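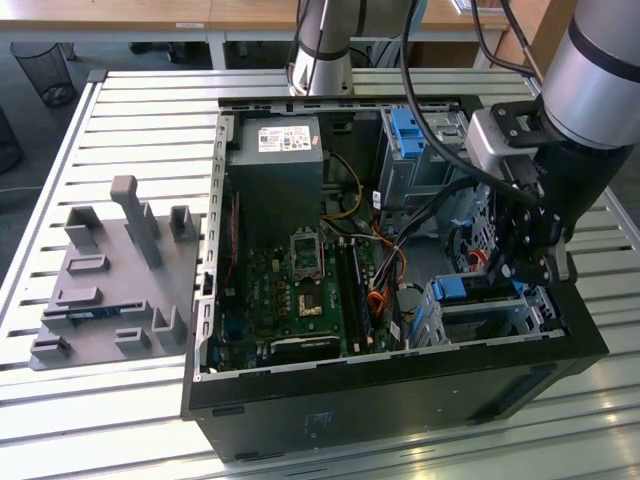 I have owned this computer, or one shaped exactly like it, for most of my adult life. You know the type. Black tower, roughly the weight of a toddler, a case that somebody in a design department clearly fought for. I brought it home in March from Coltinau, the surplus place out past the rail yard where old office machines go to be stacked, and I paid 20 dollars for it, which the man at the counter seemed to feel was a lot.

The plan was to strip it, clean it, keep the good bits and send the rest off to be recycled. The plan was also to have that finished by April. It is now 2022-10-15 and I would like to talk about cables.

Every desktop of this sort has the same secret once the side panel comes off. The expensive parts sit there looking neat and a little smug, and then a fistful of red, yellow and black wire has been stuffed wherever it would go. Someone at a factory did this many times a day and I don't blame them one bit. But it does mean that getting a drive out is mostly a matter of negotiating with wires that have held one position for years and see no reason to take up another.

My first mistake was starting with the processor. It's the part people start with because the little lever is satisfying. You lift the bracket, the chip comes out, you feel like a surgeon. Then you have a loose chip to look after for the rest of the job, and you spend that time worrying you'll put your elbow on it. I have a Zondovum parts tray with 50 little compartments for precisely this sort of thing. It was in the other room holding buttons.

My second mistake was the drives. I'd assumed there would be screws. I went looking for the screws. I had a full Mokeck driver set laid out in order of size, like a person who knows what he's doing, and I searched that drive cage for a good long while before it occurred to me that the bright blue pieces might be blue for a reason.
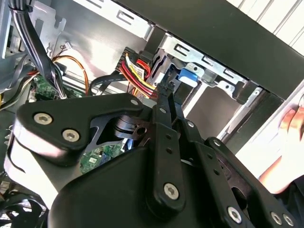 Blue tab, drive cage, and the usual knot of wires.

Blue means "touch this." I have since learned that this is common knowledge. On a lot of office machines the colored plastic marks whatever you're supposed to squeeze, slide or lift without tools, so that some poor soul in IT can swap a drive before lunch. It's a kind thing to do, and I walked right past it with a screwdriver in each hand.

Knowing where the latch is doesn't help much, though, if you can't get at it. The cables come first. I'd been trying to reach past them, and the sensible thing is to unplug what's plugged into the drive and fold the whole bunch back over the power supply. It won't stay there. Fold it back again.

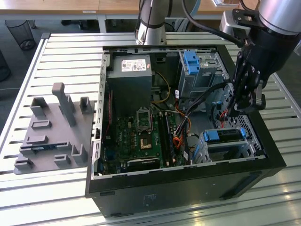
Do you need to take the power supply out before you can remove the drives?
Leave it where it is. With the machine unplugged from the wall, disconnect the leads at the drive end and you'll have all the slack you need.

That came in by email after my last post, and I was delighted to be asked something I could answer.

Now, the connectors. There are two on each of these drives, a wide one for power and a narrower one for data, and they have very different personalities. The power plug comes off if you hold the plug by its body and pull straight. The data plug looks like it ought to be easier, being small and flat and on the end of a floppy black ribbon, and so of course you tug on the ribbon. Don't.
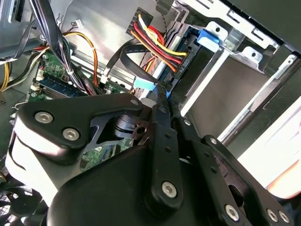
Some of them have a small metal clip you have to press while you pull, and some don't, and there's no way of telling by feel when your hand is jammed into a gap made for the hand of a much more delicate person. I now squeeze every one of them on principle. I've read all 292 comments on a forum thread about this, and the only point of agreement was that the original poster should have bought a laptop.

As for what it's all worth, I did some looking around. The memory will go into my sister's old machine, which takes the same kind. The drives get wiped. The case I keep threatening to turn into something, and the green board will go in the Solís recycling bin by the library along with a bag of chargers that fit nothing I own.

I still have the fan to do. It has four rubber plugs holding it on, and one of them has gone hard as a pebble.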